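About Wuvville College

Wuvville College provides evening and daytime courses for adults in catering, household management and care work. Teaching takes place in 12 rooms at Farent House, where 207 students are enrolled.

Our courses

Each course lasts 18 weeks and is led by a qualified tutor. The Principal, Biljana Vukadinović, oversees all teaching — including work placements. Students on the household course learn to read product labels and store bottles with their caps closed.
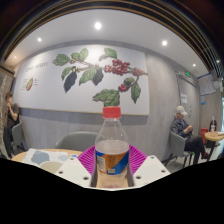 Visiting us

The office is open to visitors every Wednesday.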